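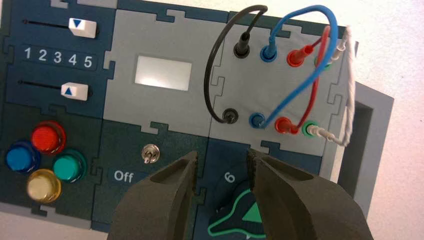
Resting heart rate higher after a week off, is that normal?

Posted by slowpoke_rivia, 22/01/2024

Hi everybody! I've been running since July, mostly easy miles on the path by the river, and I bought myself an Otel watch to keep me from going out too fast (I always go out too fast). I had a cold earlier this month and took 7 days off, no running at all, just soup and the couch. Before the cold my resting rate was sitting at 58 most mornings, and now it's more like 65. I feel fine! I slept well last night, my nose is clear, and I'm itching to get back out there. But that number bugs me every time I look at my wrist. Do I wait for it to come down first, or just go? And do I need to start over with the shorter runs? I have a 10K in the spring and I'd hate to lose what I've built up.

ravn_hill_runner

Oh, I know that itch, and I'm glad you're feeling better! A bump like yours after a cold is very common in my experience, and mine usually hangs around a little longer than the sniffles do. What I do is go out for 20 minutes at a pace where I could chat the whole way, and then look at my resting rate the next morning. If it's the same or lower, I do 30 minutes a day or two later. If it jumps, I take another day and walk the dog instead, and she never complains. I wouldn't start your plan over for one missed week. Just pick it up again where you left off and skip the speed session the first week back (or do it easy, if you can't stand to skip it).

One more thing, check when you're taking the reading. I used to look at mine after I'd let the dog out and started the coffee, and it was always several beats higher than when I checked before getting up. And if you get chest pain, dizziness, or feel wiped out on an easy run, please stop and call your doctor, don't ask us!

otasby77

Wrist ones are junk, get a chest strap. Mine has done 2,000 miles and only needed new batteries.

slowpoke_rivia

Thank you both! I have been checking mine in the kitchen, so that could be part of it. Going to try the 20 easy minutes tomorrow and see what the morning says.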